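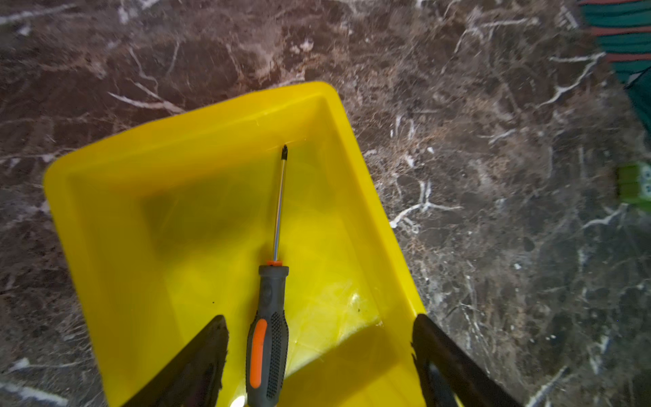

## Tool lending shelf: quick answers

**Who can borrow?**
Anyone in Nirerwood with a shelf card. Card's free, ask at the front.

**How long can I keep a screwdriver?**
Two weeks. Longer is fine if no one's waiting, just email.

**Phillips or flat?**
Both. Cross-head ones go out the most, so check the screw before you come. Take a photo of it if your not sure.

**Where do returns go?**
Yellow tray. One tool per tray please, don't pile them up. Tip clean, no paint on the handle.

**Grip's gone sticky, can I use solvent?**
No! Dish soap, damp cloth, dry it off. Solvent wrecks rubber.

**I stripped the tip.**
Happens. Tell us, don't hide it. Replacement is $4, drill bits less.

**Do you have power tools?**
A few. Those are at the Covley branch, 120 Mill Road, mornings only untill September.

**Can I donate tools?**
Yes, hand tools only. We have roughly 400 on the list now and not much room, so ask Frans Bakker first.

**Lost my card.**
Give your name at the desk, new one same day.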